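3.2 Scene setup

All runs for the class project were done in simulation, same room each time, clutter reshuffled between episodes. Students drove both arms, 18 episodes per pair.

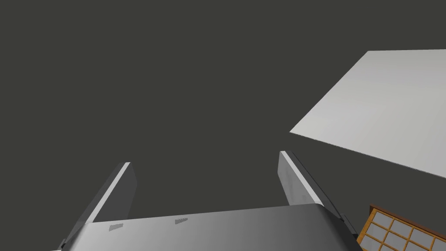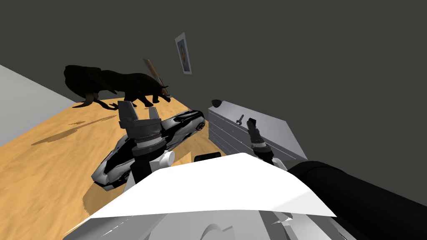 Figure 4. Two simulator views, wrist level (top) and over the table (bottom).

Grading followed Csizmadia's rubric from January, with partial credit for reach. Most teams lost points on clutter and not on the arms themselves. A toy car lying in front of a big black bull leaves little room for a bad aproach, and the wrench on the chest of drawers is a thin target. Boonyarit's team re-ran 36 episodes, scores in Table 2.

We use cookies to improve your experience. Accept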